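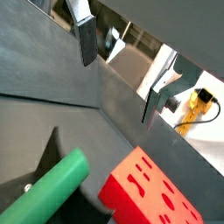 Zasano, août

Portes ouvertes Morikawa : vaut-il le déplacement ?
Lucinda Hutchins
J'y emmène deux classes. Est-ce que la démo du bras se suit bien de près ?

Otis Haddad
oui, venez tôt

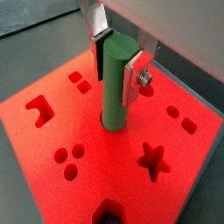 Tibor Farkas
La démo dure quelque 7 minutes, puis on peut parler au technicien. Il a détaillé la prise : les deux doigts serrent le cylindre vert près du haut, et le bas entre dans un trou rond de la mousse. Il faut se tenir devant la vitre, à gauche. Pour un groupe, écrire avant à l'accueil.
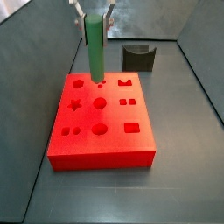
Horaires et accès
Passages à 10 h et à 14 h. Parking à 400 m, côté Dilto.

Demetrius Begay
D'accord avec Tibor pour la vitre. J'ai fait le passage de 14 h, il y avait du monde

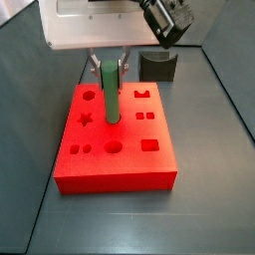 et on entendait mal le technicien depuis le fond. Celui de 10 h est plus calme. Entrée gratuite, prévoir une liste des élèves.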